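# The Table Rule, and What I Learned from a Brown Cloth

When I moved to Brostgate I had two suitcases and a box of books, and I believed I was a tidy person. In my mother's house there was always somebody who put the things back in their place, and for 23 years I did not notice that this somebody was not me.

I want to write today about clearing a table. It is a small subject, I know. But I have now spent most of the spring practicing it, and two friends have asked me to explain my method, so I will try to put it down properly. Please forgive me if some sentences are too long. My teacher So-ying Chu says I write English like a person carrying too many shopping bags.

The problem began with my big table. I bought it secondhand from Toon Verstraete, who was moving to Sutlow and could not take it with him. It is very large for one person. Toon told me that a large table is a blessing, and for the first week I agreed with him. I ate at one end, I wrote at the other end, and in the middle there was enough space for a bowl of fruit. Then slowly the middle filled up. Letters, a screwdriver, one glove, cups. By the end of the month I was eating my dinner on the sofa with the plate on my knees, and the table was holding things which I was not using and did not want to look at.

I tried first to clear it in one evening. This was a mistake. I took everything and put it in a big bag, and I put the bag in the bedroom, and then for 54 days I was looking inside this bag for my nail scissors. A bag is the same mess with handles.

So I started again and I made a rule, and the rule is only this: the table may have five things on it. If I bring a sixth thing, one of the others must go to its home before I sit down. I practiced with very ordinary objects, because I wanted to learn the movement of it and I did not want to think about whether I love the object or not. A bin, a cloth, a bowl, a cup, an open box for small things. These are things which every house has and which every house leaves lying around.
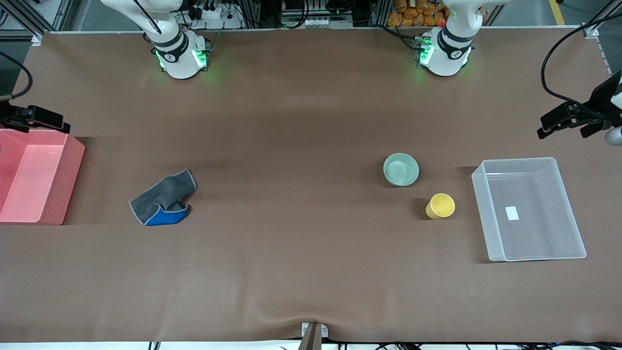

The order in which you put things away makes a difference, and this I did not expect. In the beginning I always started with the biggest object, because it gives the most satisfaction. But my bin is the biggest, and the bin is where I throw the paper scraps and the tea bag wrappers which I find under the other things. When I put it away first, I must bring it out again after two minutes. Now the bin stays until almost the end. Only the cloth stays longer.

My order is like this:

1. The cup, because there is usually something left in it.
2. The bowl, which can go together with the cup to the kitchen if my hands are free.
3. The small box, after I have looked around for anything that belongs inside.
4. The bin.
5. The cloth, after one last wipe.

You can disagree with me about number three. Mirjam Vanhove, my neighbor from upstairs, puts the small box away first of all, and she says that if it stays out it only invites more small things. I have thought about this for a long time and I believe that she is right for her house and I am right for mine. She has two children. In her house a box that is open for ten minutes becomes full of plastic animals.

About the cloth I must say a little more. I fold it in half and then in half again, and I leave it folded on the table while I work. A cloth that is thrown down in a heap looks like laundry, and then my eyes do not see it anymore and I leave it there. A folded cloth looks like something that is waiting. Maybe this is only in my head, but it works on me.

The other thing which helped me is to cover the table. Mine is full of scratches (Toon had it in his garage, he repaired bicycles on it) and on a surface with so many marks I could not see the crumbs, or the coins, or even one time my own reading glasses. I found a plain brown cover at the Sugiyama shop behind the station. I paid more than I wanted to, but it is wide enough and it hangs a little over the front. It does not lie perfectly flat. When I lean on the edge it pulls and makes small waves, and in the first days I was smoothing it all the time with my hand, like a waiter. Now I smooth it once, in the evening, and that is enough.

I considered also a cover with a pattern. Behrouz Ghorbani, who came for tea when I was deciding, held up the one with lemons and said it would make the room more cheerful. It would — but things disappear on lemons. On plain brown I see each object at once, and when I see it I feel a little bit guilty, and then I get up and put it away. For cheerfulness I have bought a plant instead. It stands on the windowsill and does not count.

Some things I still do badly. Post is the worst. A letter is flat, so my brain says it is not an object, and I can have up to six letters lying there before I admit that the rule is broken. For the moment I put them standing up in the bowl, so they look ridiculous and I have to open them. Charging cables are also difficult because they do not have a home in my apartment. I need to decide on a drawer. I have been saying this since March.

In April I stopped completely for almost two weeks, when I had the flu. The table went back to how it was before, maybe worse, with the medicine boxes. I was sad about it for one evening. The next morning I took the cup and the bowl to the kitchen, only those two, and went back to bed. The rest I did after the weekend. I mention it in case somebody is reading this with a full table and a headache.

The whole thing now takes me less time than boiling the pasta, so I do it while the pasta is boiling. Then I can sit down and eat at the table, at the end near the window, where there is still light until nine o'clock.

Mirjam has asked me if I will try the same rule with the shelf in the hallway. I went and looked at the shelf yesterday. There was the other glove on it, and I took that, and the rest I will leave for June.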